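Skodico's table-clearing kit is up for rent starting in July, and I got to spend Friday morning with it at the Batcombe showroom. It's two arms and the software, sold as one package for cafeterias and break rooms, and I have to say I had a great time (I bus my own tables at home, so I'm an easy crowd!).

The job is the boring end of lunch: mugs go in a tray, trash goes in a bin, and the half-finished drinks are the tricky part. Marisol Guzmán, who runs the demos, told me cups with a little left in them are what customers ask about first.

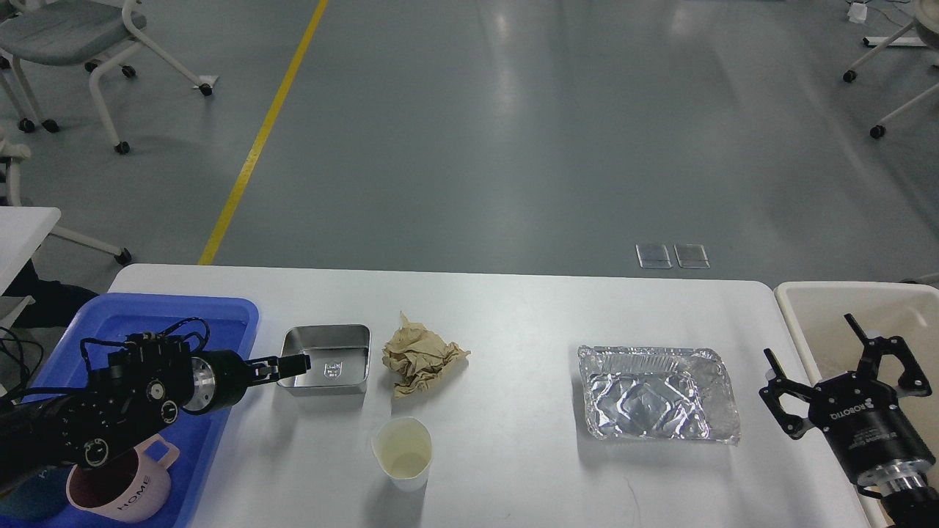
Rent is $900 a month with an 8-month minimum, and setup takes two days. I'd want a shorter trial than that, and I told her so. She said Jurnelwood, the dealer on this side of the state, is working on one. Fredy Pacheco over there is taking names now, so call him if your break room looks anything like ours.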